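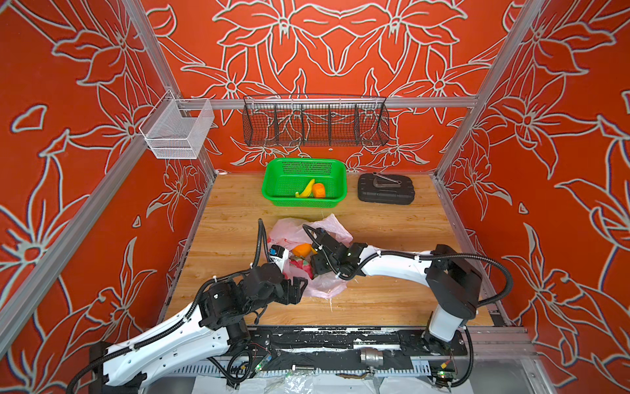 I've been promising a page about my storage baskets since August, and today I finally sat down and sorted it out. If you've been reading a while you'll know I can't walk past a basket without picking it up (the boot of my car is proof). The bright green one is my favourite at the moment – rounded corners, little holes in the sides, light enough to carry with one finger. It's holding the toy banana and the orange toy fruit, and I reckon that shade of green is what makes the yellow pop. The red-orange panels with the big pale lilies don't hurt either! I've always had a soft spot for a loud print behind plain, practical things, and I'd happily paper my whole laundry in that one.

The dark mesh one on the rail is for people who like everything in its own spot. It's long and shallow, with thin mesh partitions, so you could give each compartment a job: pegs, string, seed packets, whatever's been rolling around in your drawers. I looked at a similar one from Palenell for ages and then went home without it, and I've been cross with myself ever since.

The small white basket at the left end of the rail is the quiet one of the bunch. Boxy, open at the top, and it nearly disappears against the wall. I'd use mine for keys and sunnies.

As for the pink plastic bag, I know, I know, a crumpled bag isn't storage. But I do love the colour with the fruit bundled up in it, and the pinky-red one with the green-tipped scales looks like a dragon fruit to me. I keep all my old bags in a drawer and I'm down to 44 of them, so please be kind.

A few of you asked about prices. I paid 10 dollars for my last plastic basket at the Clarkstead market and 20 for a wire one from Fandus, and the plastic one has had far more use. Wire is lovely for airflow but small things do poke through, so I line mine with an old tea towel.

Next up is the bathroom cupboard, once I've found the floor of it.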